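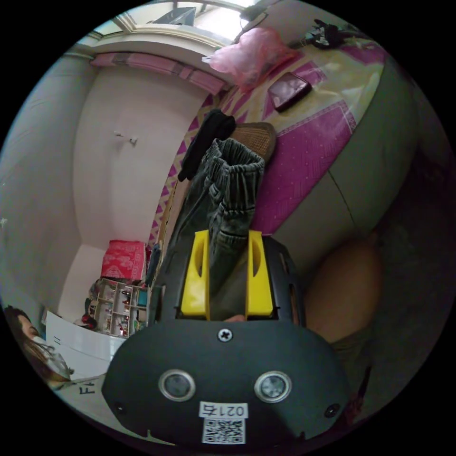

4. Recording Your Folding Runs at Home

Read this section before you pick up the gripper. Then read it again, because the last group read it once and we now have 40 recordings of somebody's ceiling.

4.1 What you need

The Tirkell hand-held gripper signed out to you
The charging cable that came with it
One practice garment (see 4.2)
A phone or laptop running Prundix, the club's upload page
A bed, mat or clear stretch of floor

You do not need a tidy room. The model has to cope with real homes, and yours is as real as any.

4.2 Choosing a garment

Trousers with an elastic waist are the standard item for this round. They bunch up, they slide, and they fold differently every time, all of which makes them miserable to work with and excellent to learn from. Shirts come in round two. Fitted sheets have been proposed and voted down.

Note: Empty the pockets. Adelmo Grasso, who runs the club, has a jar of coins and one house key still waiting for their owners.

4.3 Before the first run

1. Check the number on your gripper against the sign-out list. Some labels are easier to read with the tool turned over.

2. Wipe the lenses with a dry, soft cloth. Your sleeve is not a soft cloth, whatever you have been telling your glasses.

3. Open and close the fingers 11 times. They should meet evenly at the tips. If one side lags, stop and see 4.6.

4. Start Prundix, choose "Custent round one," and type in the gripper number. Wait for the green bar.

5. Leave the code on the label uncovered. No stickers, no tape, no team mascots.

4.4 Making a run

1. Lay the garment down any way it lands. Do not arrange it nicely first.

2. Press record and hold the gripper still for two seconds.

3. Move in slowly and close the fingers on the waistband. Take hold of the cloth once. If you miss, open, back off and try again in the same run.

4. Lift until the legs hang free, then lower the garment and make the first fold.

5. Let go completely before you move to the next fold. Dragging the cloth along with half-closed fingers teaches the robot to drag cloth along with half-closed fingers.

6. Finish with the garment folded, or at least smaller than it was. Press stop.

Missed grabs are welcome. Please keep them. A run is spoiled only if the recording stopped early or you used your other hand to help. (We can tell. It has a thumb.)

Caution: Keep hair, cords and pets clear of the fingers. The grip is not strong enough to hurt you, but it is strong enough to annoy a cat — and the cat will win.

Caution: Do not pull on a garment that is caught on furniture. Open the fingers and free it by hand, then start a new run.

4.5 How many, and when

Each member records up to 50 runs per week. Past that point people get sloppy or philosophical, and neither folds trousers. Take a break whenever your wrist complains.

Upload at the end of every session. The club total stood at 334 good runs when this section was revised in July 2020, and the Tedesco arm in the workshop still folds like a raccoon, so more would be nice.

4.6 If something goes wrong

Fingers do not close evenly: Look for lint at the base. Remove it with tweezers. Do not loosen any screws.

Green bar never appears: Unplug, plug in, wait a minute. Then try a different cable before you write to us in capital letters.

Recording is dark: Open the curtain or turn on a lamp, and delete the run.

Prundix rejects the gripper number: Type all the digits, including any zero at the front.

For anything else, put the gripper back in its box and bring it to the next pickup day with a note saying what happened. "It broke" is a note, but a short one.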